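June, late, kitchen table

The lawyer came in today to talk about overtime. Canan Coşkun, from a two-person practice across the river, very brisk, brought her own coffee. I went in expecting to be sold something and I think I was, though she was better at it than most.

The question at Kedby is whether our coordinators are exempt. We've paid them salary with no overtime for as long as I've run payroll, and the reason has always been that Dinesh Raju said so when the company was 13 people and he was doing the books at night. I asked him once what he'd based it on and he said "everybody does it that way." He may even be right that everybody does. I doubt that helps us much if a coordinator files a claim.

Canan says the title is worth nothing. Neither is being on salary, by itself. What counts is the pay and what the person does all day, and whether they decide anything that matters or just follow the binder. Fine. I've read that much on my own for free. What I wanted was for her to say which of our people fall on which side, and what I got was a proposal for an "internal classification review" at $3000, with a follow-up visit in the fall. Gemechu Gebretsadik asked if the fall visit was included and she said it was "scoped separately." He wrote that down and underlined it.

I don't think she's a crook. I do notice that the people who tell me how scared to be are usually the same people who sell the cure. The Nandolix salesman did it too, last winter. According to him we'd be out of trouble the day we turned on his time clock. We turned it on, and what it does is round, and now I have to find out whether the rounding is a problem. I asked Canan and she said "possibly, depending on the pattern." I could have said that.

Tonight I went through one coordinator's hours for a single quarter, using badge times, and worked it out by hand on the back of the Yimer invoice. If she's not exempt we owe her $2290. I did it twice. That isn't ruinous, but it's one person and one quarter, and I didn't like looking at it. Wondimu Ayele thinks we should fix it going forward and keep quiet about the past. I told him I'd never heard of a back pay problem that got smaller because people kept quiet. He said I sounded like the lawyer. Ouch.

Also the duty questionnaires came back. They're useless. Genji Hoshino wrote "various" under main duties. Someone else copied out the job ad, typos and all, including the line about lifting, which came over from the warehouse ad by mistake. Every one of them ticked "exercises independent judgment," as who wouldn't? I'd tick it myself and I need two signatures to order toner over $400.

Must call Ornine about the old timesheets before they shred them. Must not sign the proposal until I've seen what "scoped separately" costs. 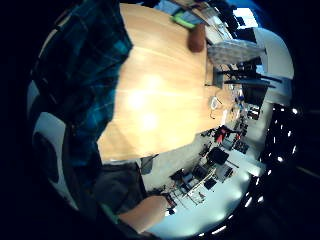 I still don't believe you can settle an exemption from a form, or from a visit either, if the visit is an hour with the door open. Whatever makes the job exempt doesn't show from the outside. Somebody in a plaid shirt and dark pants sits up close to a light wooden desk, and that could be a manager or a clerk, and the law wants to pay them differently. So I'm going to ask each of them what they turned down last month without checking with anyone first. If the answer is nothing, I'll start adding up hours. I'll tell Dinesh after I've done it.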